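4 Fitting and adjusting the shelves

4.1 Before you start

The Masow shelving unit is supplied with two side panels, a base, a top and a set of loose shelves. Assemble the outer carcass as described in section 3 and stand it in its final position before fitting any shelf. A unit with shelves fitted must not be dragged.

You will need a spirit level, a tape measure, a cross-head screwdriver and a soft mallet.

Caution: Do not use a power driver on the cam screws. Overtightening will strip the thread and is not covered by the guarantee.

4.2 Levelling the unit

1. Place the spirit level on the base, first side to side and then front to back.
2. Turn the adjustable feet clockwise to raise a corner, anticlockwise to lower it. The maximum travel of each foot is 25 mm.
3. Check that each foot is in contact with the floor. A foot that turns freely by hand is not carrying load.
4. Repeat the check after the wall strap has been tightened (section 3.6).

Note: On carpet, leave the unit overnight and check the level again before loading.

4.3 Fitting the shelf pins

Each side panel has two rows of holes. The lowest usable hole is 156 mm above the base. Holes below this are for the plinth brackets and will not take a shelf pin.

1. Decide the height of each shelf and mark the holes lightly in pencil.
2. Push a pin into each marked hole until the collar sits flat against the panel. Use four pins per shelf.
3. Measure from the base to each pin on both sides. The readings must match.
4. Lower the shelf in at an angle, back edge first, then bring the front edge down on to the pins.
5. Tap lightly with the mallet above each pin. Do not strike the front edge.

If a shelf rocks, remove it and check for a pin that has been set one hole too high or too low. Do not pack the gap with card.

4.4 Loading

Place heavy items on the lowest shelf and load upwards. Keep packages back from the front edge.
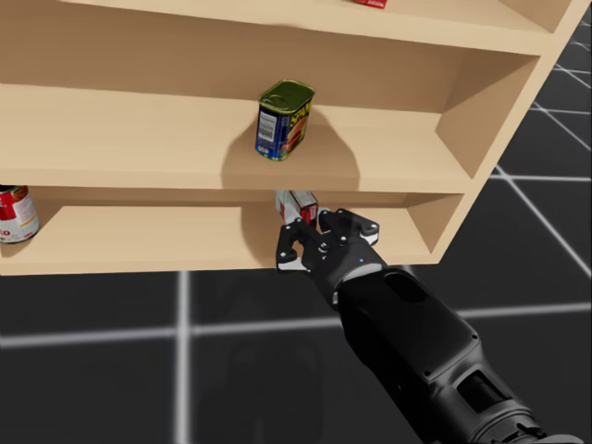 4.5 Changing a shelf height

1. Clear the shelf to be moved and the one directly below it.
2. Lift the front edge until it is free of the pins and draw the shelf out.
3. Pull the pins straight out. If a pin is tight, twist it with pliers over a cloth.
4. Refit as in 4.3.

Caution: At least one shelf must stay in place near mid-height while the unit is standing. Removing them all allows the side panels to bow.

4.6 Spare parts

Quote part number 535 for a bag of shelf pins and 90 for a single adjustable foot. Orders go to Florner, spares desk, for the attention of Elli Hakala.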